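# Fodari mattress topper

The Fodari is a quilted mattress topper with a removable cover, made by Direck for beds that are too firm, or sound enough to keep but no longer comfortable. It sits on top of the mattress and under the fitted sheet, held by an elastic strap at each of the 4 corners.

It won't rescue a mattress that has sagged in the middle. A topper follows the shape of whatever is under it, so a dip will still be a dip. If yours has one, look at the Laur base mattress first.

## What it's made of

The filling is a wool and cotton blend, stitched through in channels so that it stays put. The cover is plain cotton with a zip along the foot end. There is no foam in it and no plastic layer, so it won't protect the mattress from spills. For that you need the Alia protector, which goes between the topper and the sheet.

## Sizes

- Small single
- Single
- Small double
- Double
- King

All sizes are the same thickness. The straps fit most ordinary mattresses, but measure yours if it is a deep one, as the topper adds to the height and a tight fitted sheet may pull off at the corners. Deep sheets are sold separately.

## First use

The topper comes rolled. Take it out of the bag, lay it flat on the bed and leave it for 2 days before you judge the thickness. You can sleep on it during that time. New wool has a slight smell which goes with airing, and an open window helps.

## Care

The cover can be washed at 40 degrees and dried on a line. Do not tumble dry. The inner should not be washed. Air it over a banister or a clothes horse when you change the season's bedding, and sponge off any marks with cool water and a little mild soap.

Turn it head to foot once a month for the first few months, then whenever you remember. Some flattening under the hips and shoulders is normal.

## Delivery and returns

Orders placed before noon on a Friday leave the warehouse the same day. The parcel goes to your door but not up the stairs. The double and king are awkward to carry alone.

You can return the topper if the inner is clean and the cover is on. Please roll it and tie it with the tapes supplied. It doesn't need to go back in the original bag, though the label does need to be kept. We have sold over 3000 of these, and most of the returns are for the wrong size, so check the mattress and not the frame when you measure.

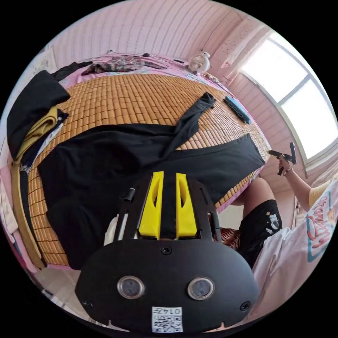
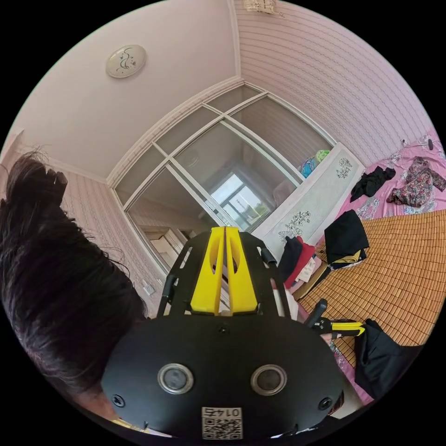 Rūta Mockus writes that her double has been on the spare bed since January and that the zip at the foot end is a bit stiff, but the mattress underneath used to be like a board and her sister now sleeps on it without complaint. She would like the straps to be a little longer, and asks whether the covers will be sold on their own.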